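Kinga Juhász
2018-04-23

OK so I finally left my political party last night, after 22 years, and I have some thoughts. Short thread, I hope (it won't be short).

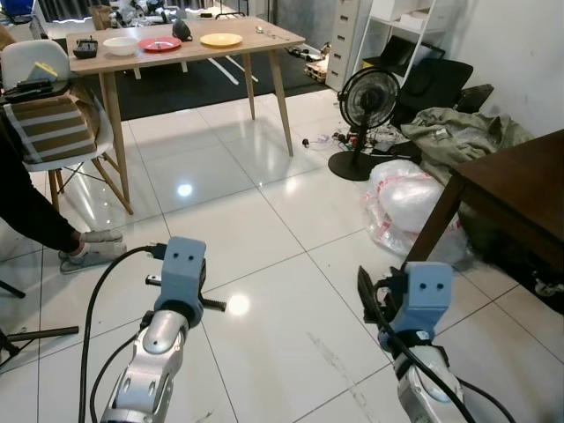 First thing people asked: "So you're on the other side now?" No! I still want the bus line to Nitstead kept open. I still think the library should be free. I just couldn't sit through one more meeting where we all agreed with each other for two hours.

My friend Kai Petersen votes the opposite way from me on nearly everything. We've been arguing over coffee for seven years. He has changed my mind on exactly two subjects, rent control and school uniforms, and I've changed his on zoning. I think that's a pretty good score for both of us.

The word I've gone off completely is "we." We believe, we support, we will not stand for. I wrote a lot of those sentences for the newsletter, 700 words a month, and half the time I hadn't asked a single member what they thought.

And then there's the name calling. I went back through my old posts this weekend (do not recommend). I called people "sheep" 4 times in one thread about parking. PARKING.

Someone in the replies says people like me just get more conservative as we get older. Maybe? But my mother went the other way. She voted for the same guy her whole life, then at 68 she put a sign for his opponent in the yard and told my uncle to mind his own business.

Rin Hamada asked what I'm reading. Mostly old town council minutes, believe it or not. People in 1974 were just as mad as we are, with better spelling.

A few of you want to know who I'm voting for in May. Still deciding. Last time our district came down to 3,944 votes in total, so yes, I'll be voting, and yes, I'll read both flyers all the way through first.

Also I've muted the reply from the man who says having no party is cowardly. You may be right, sir, but you've said it five times.

Going to bed. Kai, coffee is on you this week.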